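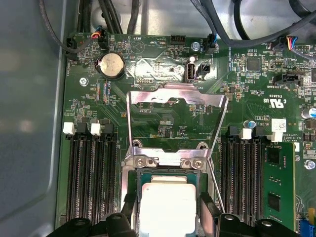 How many processor seating examples do we need before the next training run? Graziella Marino's figure is 1124, counting only the ones that pass review, and everybody present was happy to go with it.

Minutes, Dodon data group, March, 3 p.m.

Graziella opened by thanking everyone for their patience with the new labeling screen in Wimuvell, and read out some kind words from the training side. Igor Brzozowska then took us, at a comfortable pace, through the lever part of the task. He would like operators to slow down near the socket 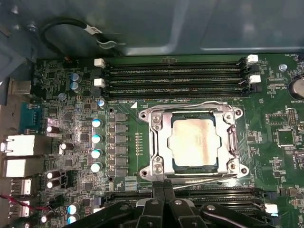
and to keep the failed tries too, properly tagged, as the model learns a good deal from a recovery. Agreed, with 30 failed tries per operator as the limit for now.

There was a long and friendly talk over whether closing the frame and closing the lever should be one label or two. Two, for the time being.

Actions: Igor to rewrite the tagging notes. Graziella to ask Intarasuk for 4 more review logins.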